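Chapter 3
What a Demonstration Shows

Visitors to the open day at Vistar were given a badge, a bottle of water and a seat facing a large screen. Unnur Thoroddsen, who ran the afternoon, began with the software the company uses to train its robot arms before any real arm moves. She called it practice without breakage. The arm in the simulator had a few household things to work with, and it had tried picking them up 600 times overnight. The number went over well. A man behind me wrote it down.

I wrote down a different question, and it is the one this chapter is built on: 600 tries at what? If the objects start in the same places each time, the arm has practiced one job very often. If they are moved, we want to know how far, by whom, and whether the hard positions were kept in the count. Thoroddsen answered that positions were "varied." She may well have been right. The word still tells a buyer almost nothing.

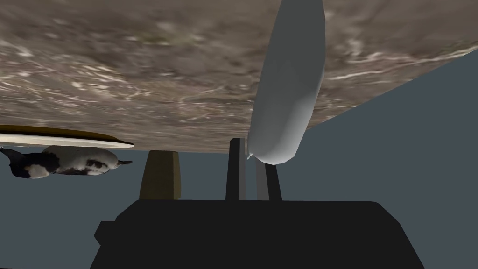

Simulated work has real uses, and I don't want to wave it away. A plate can be dropped all night at no cost. A programmer can stop the clock, look at the fingers from any side, and start over. But a simulator knows only the physics somebody typed into it. Friction, weight and the give of a soft surface are all numbers that a person chose, and a grasp that holds under one set of numbers may slip under another. When I asked Azra Halilović, an engineer on the project, where the friction values came from, she said most were defaults. I liked her for saying so. It wasn't on the slides.

After the screen came the real arm, in a glassed-in room down the hall. We saw 10 picks. Two failed, and the host talked through both of them in a cheerful voice about lighting. Zdenka Vukčević, who buys equipment for a packing plant in Butach, asked if she could put her own glove on the table and see what the arm did with it. She was told the schedule was tight.

Keep her request in mind as you read. Much of this chapter comes down to what happens when a visitor brings the glove.

Before you go on

Think of a product demonstration you have attended or watched. Write down who picked the objects, who decided when to stop, and what was said about the tries that failed. We will come back to your notes in the section on the Brennan trials, where the failures were published in full and the sales pitch had to be rewritten.

3.1 Counting tries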